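Recess Game Leaders Return This Month
Bellis School Climate Newsletter, November
Home Staff Families Resources Back Issues

Fourth and fifth graders at Bellis will start leading games at lunch recess again this month. The program ran last spring with one grade and stopped when the weather turned hot and the shaded side of the yard got too crowded to use. It comes back with two grades, a longer training and a different way of choosing the students.

Last year teachers nominated game leaders. Most of the names that came in were students who were already doing well in class and already had plenty of friends at recess. They did a good job, but when we talked with the younger grades afterward, several second graders said they had not known they were allowed to join a game unless they knew the leader. We had not expected that, and we changed the selection because of it.

This year any fourth or fifth grader can sign up. Students work in pairs, and the pairs are drawn by the counseling office so that friends are not always together. Each pair takes one week at a time. A student who tries it and does not like it can stop at the end of the week without having to explain why.

Training is 5 sessions during the advisory period. Mbali Nkosi is teaching them in the music room, and she has asked that students bring a pencil and wear shoes they can run in. The first session covers the rules of the games. The second covers how to invite someone in. Students practice saying a plain sentence, such as "We need one more on this side, do you want to play?" and they also practice hearing "no thanks" and leaving it there. Children who want to read on the bench at recess are allowed to read on the bench.

The third and fourth sessions deal with arguments. We are teaching game leaders to restart a play when two children disagree about a call, and to get an adult if anyone is being called names, pushed, threatened or kept out on purpose. Game leaders are not expected to settle those things themselves. Some parents asked about this in the spring, and it is a fair question. A ten-year-old should not be responsible for handling bullying. The adults on yard duty are responsible for it, and there will be 4 of them outside at every lunch recess, one more than last year.

The last session is a practice recess with the kindergarten classes.

What yard staff will do differently

Roscoe Iwasaki has redrawn the yard duty map. Under the old map, adults stood near the doors and the drinking fountains, and the strip behind the portable classrooms was checked when someone had a moment. A good share of the reports that came to the office last year were about that strip. It now has its own adult for the whole recess. Staff are also being asked to walk instead of standing in one place, and to learn the names of children outside their own grade.

The report slips have changed too. The old slip had a box for "bully" and a box for "victim," and staff were reluctant to write a child's name in either one after seeing thirty seconds of something. The new slip asks what was said or done, where, who was nearby, and what the adult did next. It takes a couple of minutes to fill in. Slips go to the counseling office the same afternoon, and if the same names or the same place come up again we call home. Families can still report by phone or by a note sent in with a student. Notes do not have to be signed, although we can do more with a signed one.

Cost

The program has $3,000 for the year from the Dandico family fund. Most of that pays for the additional yard duty hours. The remainder covers balls, jump ropes, chalk and a second equipment cart, which Ifor James has offered to put together. We are not buying vests. Students told us last spring that the vests were hot and that they felt silly in them, so leaders will wear a lanyard.

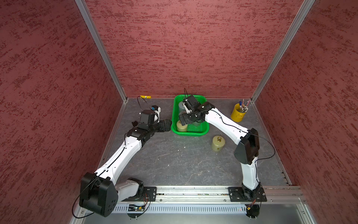
Tegwen Lloyd
School Counselor and Newsletter Editor

Families sometimes ask me how they can tell whether any of this makes a difference. We will ask students in grades two through five the same short set of questions in November and again in the spring. The questions ask whether they had someone to play with, whether they saw someone left out, whether they knew which adult to go to, and whether they went. Names are not collected. Osian Pritchard will put the results together by grade, and I will print them in this newsletter whichever way they come out. Last spring's numbers were collected differently, so I will not be comparing the two years.

If you would like to talk about recess at home, open questions work better than "Did anyone bother you today?" Try asking what people were playing, or who was in the game. Many children will say "nothing" at pickup and tell you the whole story at bath time. If what you hear worries you, please call us before calling the other family. We can usually find out what the adults on duty saw, and it is easier for the children if the first conversation happens at school.

Sign-up sheets are in the fourth and fifth grade classrooms and on the counter in the front office. A parent or guardian needs to sign the bottom half. Students who miss this round can join the next training after winter break. Spanish copies are at the front office, and we can read the form over the phone to anyone who would prefer that.

I am in my office from 7:45 a.m. and can usually be reached again after dismissal. During lunch I am out on the yard.

Also in this issue
Lost and found moves to the gym hallway
Fifth grade buddy reading: books needed
Attendance line reminder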